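Nasdale robotics club takes on the pillow

MEDIA RELEASE – 21st July

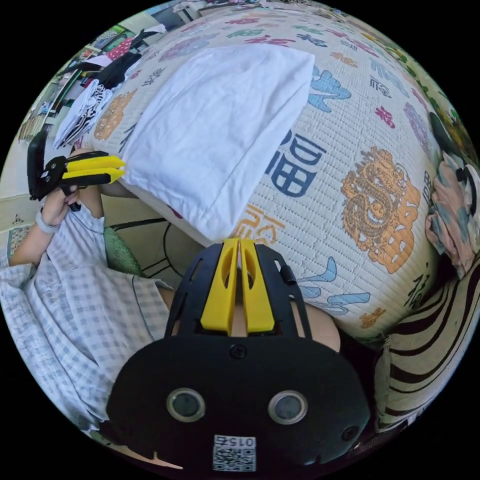
A club member with two hand-held grippers and one white pillow.

The Nasdale Robotics Club has entered the household chores division of the Dillotano Challenge, to be held in October, and is starting with making the bed.

Members have spent 23 practice sessions working on pillows and folded clothes with hand-held grippers, learning which moves to teach the club's robot, Fonik. Fonik has two arms and, so far, the tidiness of a teenager.

Teams at the Challenge must straighten a pillow and put away a shirt without dropping either. The club's best run to date scored well on the pillow. The shirt is under review.

The season's $885 budget comes from a Bhardwaj Hardware community grant and two sausage sizzles – the second in heavy rain.

New members are welcome on Thursday evenings at the Nasdale Community Hall. No experience is needed, and neither is a tidy bedroom.

Media enquiries: Nasdale Robotics Club, care of the hall office.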